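도형 블록 장난감 사용 시험 참가 가정을 모집합니다 (엘트니스 놀이연구실)
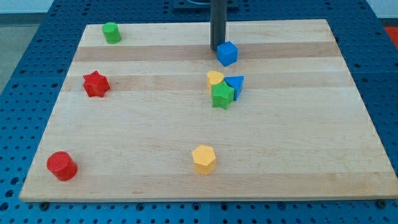

가잘라 가우리 님은 작년 모임이 끝난 뒤에, 아이가 구멍에 블록을 넣는 것보다 블록을 색깔대로 줄 세우는 것을 더 좋아했고 집에서도 한 달 동안 계속 그렇게 놀았다고 편지를 보내 주셨습니다. 별 모양은 어디에 넣어야 하는지 어른도 한참 생각했다고 합니다.

이런 이야기를 더 많이 듣고 싶어서 이번에 새로 참가자를 모집하게 되었습니다. 저희 엘트니스 놀이연구실은 어린이용 모양 맞추기 블록을 만들고 고치는 작은 작업실입니다. 현재 준비하고 있는 블록 세트의 이름은 "그룰토"입니다. 원기둥, 육각기둥, 삼각기둥, 정육면체, 별, 하트 모양이 있고 색은 빨강, 노랑, 초록, 파랑입니다. 겉면은 매끈하지 않고 작은 돌기가 있어서 손으로 만지면 오톨도톨합니다. 이 겉면을 어린이가 좋아하는지 싫어하는지가 저희가 가장 알고 싶은 점입니다.

모집 대상
만 두 살부터 네 살까지의 어린이와 보호자 한 분이 한 가정으로 신청하실 수 있습니다. 모집하는 가정은 50가정입니다. 형제나 자매가 같이 와도 괜찮지만, 기록은 한 어린이만 합니다. 비슷한 블록이 이미 집에 있는 가정도 환영합니다. 다만 그 경우에는 신청서에 어떤 블록인지 적어 주십시오. 작년에 참가하신 가정은 이번에는 쉬어 주시기를 부탁드립니다.

참가 내용
참가는 모두 3번입니다. 첫 번째와 세 번째는 저희 작업실에 오셔서 하고, 두 번째는 댁에서 합니다. 작업실에서는 나무판 위에 블록을 놓고 어린이가 자유롭게 놉니다. 저희가 먼저 "이것을 넣어 보세요"라고 말하지 않습니다. 보호자께서도 처음 얼마 동안은 도와주지 않고 보기만 해 주시면 감사하겠습니다. 아이가 도와 달라고 하면 물론 도와주셔도 됩니다.
그다음에 모양 구멍이 있는 상자를 같이 드립니다. 넣기 싫어하는 어린이에게는 권하지 않습니다. 쌓기, 굴리기, 나누어 주기 모두 저희에게는 좋은 자료입니다.
댁에서 하실 때에는 블록 세트를 가방에 넣어 빌려 드리고, 짧은 놀이 일지를 부탁드립니다. 하루에 두세 줄이면 충분합니다. 어떤 모양을 제일 먼저 잡았는지, 어떤 모양을 끝까지 안 만졌는지, 그리고 블록이 소파 밑에 들어갔을 때 찾기가 쉬웠는지도 적어 주십시오. 맞춤법은 보지 않습니다. 저도 한국어로 글을 쓸 때 자주 틀립니다.

장소와 시간
작업실은 다나드 건물 2층에 있습니다. 승강기가 있고 유모차를 가지고 들어오실 수 있습니다. 모임은 2월 중 평일 오전에 하고, 한 번에 한 시간쯤 걸립니다. 낮잠 시간과 겹치면 다른 시간으로 바꾸어 드립니다. 신발은 입구에서 벗으시고, 어린이 양말은 미끄럽지 않은 것으로 신겨 주십시오. 간식은 알레르기가 걱정되어 준비하지 않으니 필요하시면 가져오시기 바랍니다.

사례
세 번을 모두 마친 가정에는 새 그룰토 세트 하나를 드립니다. 오고 가는 버스비도 저희가 냅니다. 중간에 그만두셔도 괜찮고 이유를 말씀하지 않으셔도 됩니다. 그때까지의 버스비는 드리고, 빌려 가신 블록만 돌려주시면 됩니다.

기록에 대하여
이름과 얼굴은 보고서에 나오지 않습니다. 놀이 일지는 연구실 안에서만 읽고, 일지의 문장을 밖에 소개하고 싶을 때에는 먼저 여쭈어 봅니다.

신청 방법
작업실 입구에 있는 신청서를 쓰시거나 전화로 신청해 주십시오. 내선 번호는 2291번이고, 테레사 쿠비악 또는 아이노 투오미넨을 찾으시면 됩니다. 전화를 못 받을 때에는 어린이의 나이와 편한 요일을 음성으로 남겨 주십시오. 신청하신 순서대로 연락을 드리지만, 나이가 한쪽으로 많아지면 순서가 조금 바뀔 수 있으니 이해해 주시기 바랍니다.
블록의 크기나 재료에 대한 질문은 제작을 맡은 마니칸단 테바르에게 하시면 더 정확한 대답을 들으실 수 있습니다. 같은 내선 번호입니다.

2020년 1월 28일
엘트니스 놀이연구실 아킬 아완 드림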